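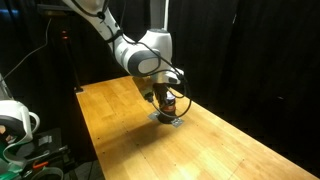
4.2 What the packing staff told us about their days

When we first sat down with the people at the Otavdale site, we expected to hear mostly about speed, and we did hear a little about it, but the talk kept drifting back to smaller things: sore wrists, who gets to choose the radio station, and how strange it feels to wait for an arm to finish before you can reach across your own bench. Of the 41 employees who took part, 23 had worked there since before the Dornarum cell was brought in, and they were very generous in walking us through how the job used to go (often with their hands, and often over a second cup of tea).

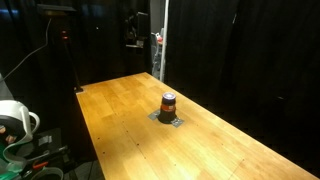 Most of the older hands described their work now as minding and fixing. They set up the bench, watch the grip, and step in when something sits crooked. Several missed the steady rhythm of handling every piece themselves, and one told us she had gone home less tired but "a bit less finished" in the first weeks.

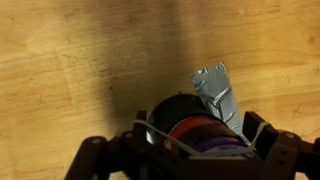

The sister site at Zembridge, which started in September, took a different path. There the supervisors gave each crew 2 paid hours a week to try out their own changes to the bench layout, and the mood in our interviews was noticeably brighter. We would be cautious about making too much of this, as the crews there are younger and the labour agreement is not the same.

Figure 3. Tasks named by staff at both sites, before and after the cell was introduced (400 diary entries).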